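Search this site Enter keywords Go

Sternthorpe Film Society
Minutes of the Program Meeting, Sep 3, 2020 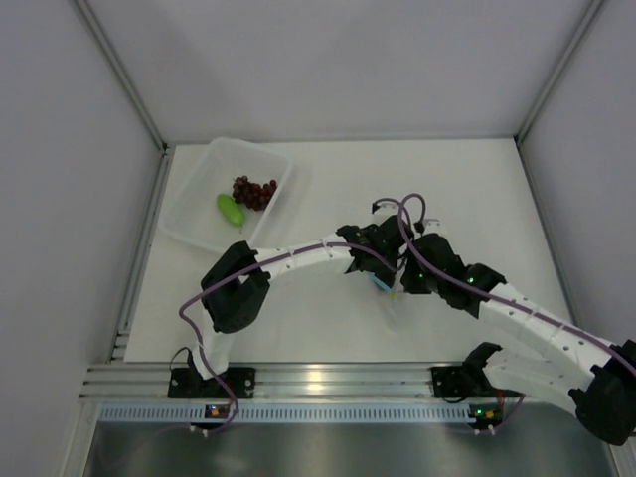 The meeting opened a little late, with a warm welcome to everyone who joined from home and to the two new members from Hamel.

The May minutes were read and approved, with the spelling of Luvisby corrected.

Fall season. We had a long and very friendly talk about whether to open with "Joletti," the Italian family drama many of us have been hoping to see on a proper screen (subtitles and all!). A few members worried that it is slow going in the first half hour, and others said that was the part they liked best. Agreed to open with it, 13 in favor and 2 against.

Screening fee. The distributor is asking $400 for one showing. Agreed to pay, and to ask kindly whether a second evening at the Luvisby hall could be included.

Projector fund. The fund now stands at $3,000, and our thanks go to all who gave over such a quiet summer. Quotes to be brought to the next meeting.

Seating. Chairs will be spaced out and the doors will open early. Tea is off for now, sadly.

Date of next meeting to be sent by email.

Comments

filmfan_hamel: So glad Joletti won! Will the Luvisby showing have subtitles too?

backrow: I was one of the two against, but I'll be there anyway.

marigold: Please bring back the tea when you can.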